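Handling lidded boxes with the Mulitz home arm kit

Workshop tips, updated Nov 26, 2023

The Mulitz kit is sold by Skorkport as an arm, a two-finger gripper and a control board. The notes below apply to storage boxes with a handle on the lid.

Choose a box with an arched handle near the middle of the lid. A wooden box with flat gray panels and a black handle across the seam is a good test piece. Leave 3 inches clear on both sides.

Set the approach speed to 5 percent for the first pass. Bring the fingers in square to the bar - an angled grip tends to twist the lid. Close until the force reading stops climbing, then back off one step.

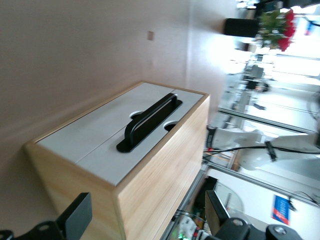

Bellov wrote in to say that 5 percent is too slow for daily use and that the kit holds a lid well enough at 29, provided the finger pads are clean. The same message complained that the force reading drifts after 200 cycles and has to be zeroed by hand.

The drift is a fair complaint. The September firmware reduced it but did not remove it. Zero the sensor with the fingers open and nothing touching them.

Wipe the pads with a damp cloth and let them dry before use. Check the bracket bolts weekly. Replacement pads come from Bakilana in packs of 3. The pads sold with the kit are softer and wear faster on metal bars.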